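Workshop > Groups > Robot Build > Minutes

Robot Build Group -- minutes of the October meeting
Thursday, 7.30 pm, Sorside shared workshop
Posted by the group secretary

Present: nine members, plus two people from the bike repair evening who stayed on to watch and ended up asking the best questions of the night.

Apologies: three received.

1. Minutes of the last meeting

Agreed, with one correction. The spare motor driver was given to us by the model railway group and should not have been listed under purchases. Thanks to them again!

2. Matters arising

The squeak in the belt is gone. It was the idler roller after all, and a new bearing from the drawer marked "unknown" fitted first time. The lock on the parts cupboard has been changed and the key is on the hook by the kettle.

The letter to Semeniuk asking for offcuts of aluminium profile got a lovely reply and a box of 40 pieces, most of them long enough to be useful. A thank-you card went round the table and everyone signed it.

3. Progress on the two-handed sorter

Plenty to report, and the item overran by a good half hour because people kept getting up to look at things.

Both hands are now on their forearms and both answer to the same controller. Last month the right hand would only listen if the left was unplugged, so this is a big step. The trouble was two devices sharing one address, found by a member who took the whole wiring chart home and went through it with a ruler. Every line in the chart has now been checked and there is a clean copy in the folder.

The home position was talked through at length. We want the fingertips to come up to the near rail and stop there before every run, as it gives us a known place to start from and anyone can see straight away if one side has drifted. Two members would rather have the hands park lower, well clear of the belt, so that a tall item can't catch a knuckle. It was agreed to keep the rail position for now and try the lower one when the taller test items are ready.

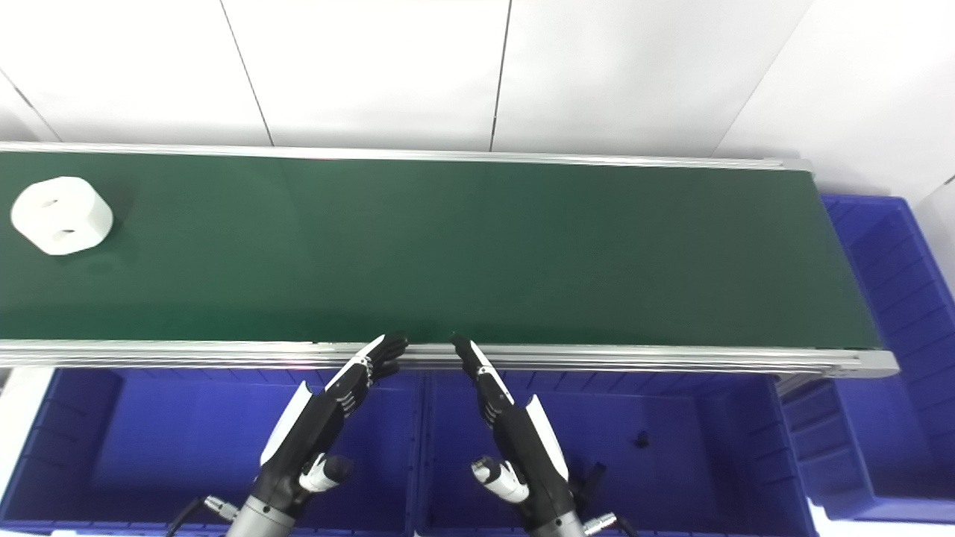 Both hands at the near rail, one test piece on the belt, bins underneath.

The white test piece with the two holes is the favourite so far. It is a good size for a first grasp and it shows up very well against the green, which has made life much easier for the people writing the vision side. It was asked whether we are making things too easy for ourselves. General feeling: yes, and long may it last, but darker pieces have to come in before the open evening.

Log from the last three sessions: 148 pick attempts, 99 good. The bad ones were mostly the thumb closing late on the right side. A few were the piece rolling onto its edge when the belt stopped sharply, so the stop is going to be softened. Considering that in the spring we were cheering when one finger bent on its own -- this is terrific going, and the meeting said so loudly.

4. Cables

The loop on the left forearm needs a clip. It is fine at rest but swings out when the wrist turns, and it would be a pity to lose a connector that took an evening to solder. The cables on the right hang down the outside of the arm and will be sleeved at the same time. Braided sleeve was preferred to spiral wrap by five votes to three, after a livelier debate than anyone expected.

Action: the wiring pair to fit clips and sleeve before the next session.

5. Bins

We are staying with the blue bins. They stack, they wash, and they fit under the belt without any sawing. It was suggested that foam be laid in the bottoms to cut the noise and save the test pieces from chips. Somebody has a roll of camping mat to spare and will bring it along.

Please look inside the bins before you go home. Small parts have been turning up in them, and we are short of M3 grub screws.

Action: everyone.

6. Software

The grasp code now has a slow mode and we should all be using it when a new routine is run for the first time. The Molport branch (named after the box the old laptop lives in, for newer members) has been merged and can be left alone. Settings for finger force are in one file at last -- please change them there and write a line in the log saying what you did.

A short session on reading the logs will be held at the start of next month's meeting. Complete beginners very welcome.

7. Money

60 pounds in the tin after the bearing order. The sleeve and clips will come out of this. A request for a second emergency stop button was approved with no argument at all. It will go at the far end of the bench so that there is one within reach whichever side you are standing.

8. Futotville makers' day

We have been offered a table. The belt is too long for anybody's car, so the idea is to take one hand on a short stand and let visitors work it with a glove. The glove needs new sensors on two fingers. Four members put their hands up to get it ready and another offered to paint a sign. There was real excitement over this one and a good many ideas for things a visitor could pick up, of which the rubber duck had most support and the egg had least.

Action: glove team to meet on their own and report back.

9. Any other business

The bench vice is to be left open a little when not in use.

The soldering iron with the green handle runs hot. Use the other one until it has been looked at.

One of our visitors from bike repair asked if the hands could true a wheel. Not yet!

Meeting closed at 9.50 pm. Next meeting same place, same time, with the log session first.

Contact: ask at the Sorside workshop desk | © Robot Build Group | Back to top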